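Woltov at Home: Build Gallery

Posted December 2022 | Filed under: Workshop, Robots

Woltov is my two-armed housekeeping robot, and I've been putting it together in my spare hours since July. The arms run on a Haslinger controller, the software is my own (3000 lines and very few comments, sorry!) and bedroom chores are what I care about most at the moment. Click any picture for the bigger version.

Clothes first. Shirts are horrible things for a robot – no fixed shape, and the collar ends up somewhere different every time. I've been trying to get Woltov to grab near the neckband, as the ribbing gives it something to hold.

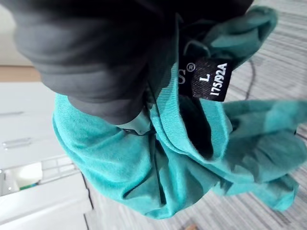

Got it by the collar! Teal T-shirt, size L.

Bedding is a different sort of headache. A sheet is huge compared with the hands, so I've got both arms working on it, and the Rorkton wrist joints have had a lot of tightening up along the way.

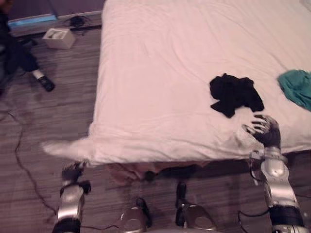

Right hand down by the black cloth, left one going for the loose corner.

Reach was my big worry when I picked the arm lengths, and I very nearly ordered the shorter Sistmont links to save a bit of money. So glad I didn't – the pillow end of the bed is a long stretch!

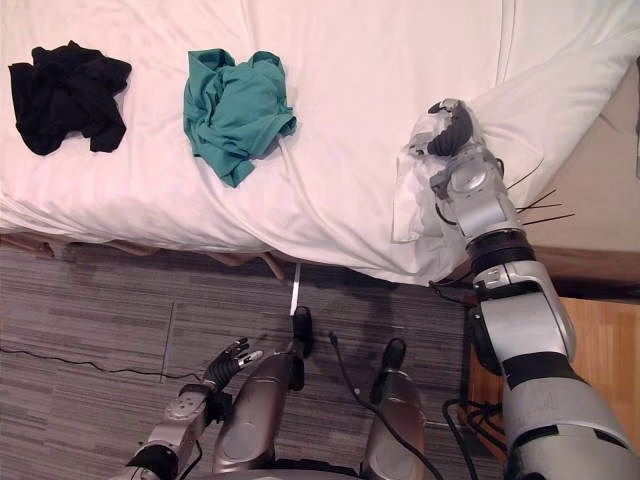
Right arm out by the pillow with a thin white cloth in its fingers. Cable tidying is still on my list.

Back to Workshop | Older galleries | 2 comments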